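Rinametti Plamon Patching Station
Open-frame rack with work table and wood panel

Product group: Racks and benches
Availability: made to order, 4 weeks
Price, rack and table: $1,579
Price, rack and table with Isholm panel: $2,705

Overview

The Plamon is a fixed station for patching, labeling and checking rack-mounted network equipment at table height. It consists of an open-frame rack and a light wood work table set directly in front of it. The rack has no doors or side panels. Port rows at the front stay within reach of a person working at the table, and cables can be led away to either side.

It is sold to training rooms, repair shops and small equipment rooms where units are changed often. It is not intended for locations that require a locked enclosure.

Rack

The frame is black, with vertical rails punched along their length with rectangular holes. Switches, chassis units and blanking panels mount directly to the rails. Equipment can be placed both above and below the level of the tabletop. Place the switch that is patched most often above the table and use the lower positions for units that are seldom touched.

Blanking panels are ordered separately and match the rack finish. Fit heavy chassis units from the bottom up. The rack must be anchored to the floor before any equipment is installed. Anchors are not in the carton, as the correct type depends on the floor. 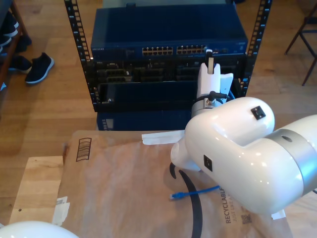

Can the rack be used without the table?
The rack stands on its own once anchored, and it can be ordered alone under the same product name. The spacer that sets the gap between rack and table is left out of that version.

Cable handling

Copper patch cables are brought in from the side and dressed downward. Leave enough slack at the switch for a plug to be withdrawn straight out of its port without pulling on the neighboring cables. The lower port row of a switch is easier to work on when the space directly beneath it is clear, so a blanking panel or a shallow unit is a good choice for the next position.

Use hook-and-loop ties on bundles that will be opened again. Plastic ties are acceptable on permanent runs, trimmed flush.

Work table

The tabletop is light wood with a clear coat. It carries tools, open units and cartons, up to the load printed on the underside. Keep flattened cardboard under metal chassis while they are being worked on, as screw heads and sheet metal edges will mark the coat. Standard shipping cardboard is adequate. Remove staples first.

The table is not an antistatic surface. Where static protection is required, add a grounded mat and connect it to the building ground through a cord supplied for that purpose. The Opoku mat is cut to the size of this table, but any mat with a suitable cord can be used.

Isholm wood panel

The optional Isholm panel is a flat panel in pale wood with a fine, straight grain. It can be used as a mounting board for small devices, power supplies and cable clips, or as a plain backing surface. Screws go directly into the wood. Pilot holes are recommended near the edges.

Each panel is cut from natural material. Knots, specks and changes of tone between one part of the board and the next are normal and are not grounds for return. Splits and raised edges are. 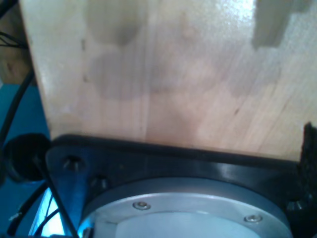
Pale wood with fine vertical grain, seen at the lower edge.

The coat has a slight sheen and will reflect a lamp placed close to it. For bench photography or reading small labels, move the lamp to the side.

Care of wood parts

Wipe with a soft cloth, slightly damp, and follow with a dry one. Do not leave liquids standing on the surface. Oil and flux should be taken up at once with absorbent paper. Solvents containing acetone will dull the coat.

Gray marks from handling usually respond to a mild soap solution. Deeper marks can be sanded lightly along the grain and recoated. Test on the back of the panel first. Scratches across the grain remain visible after recoating unless the whole face is sanded.

Check the lower edge of the panel once a year if it rests against a metal or plastic support. Grit caught at this point will wear through the coat.

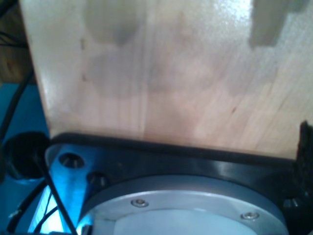 Technical data

Rack height: 2,000 mm
Rack type: open frame, floor anchored
Rack finish: black
Rail holes: rectangular
Tabletop: light wood, clear coat
Panel: pale wood, clear coat, optional
Assembly: on site, hand tools only

Delivery

Rack parts, table and panel ship in separate cartons. Store the wood parts flat and indoors, and leave them in the room overnight before assembly. Damage must be noted on the carrier's slip at the time of delivery.

Not included: network equipment, patch cables, floor anchors, mat, power strip.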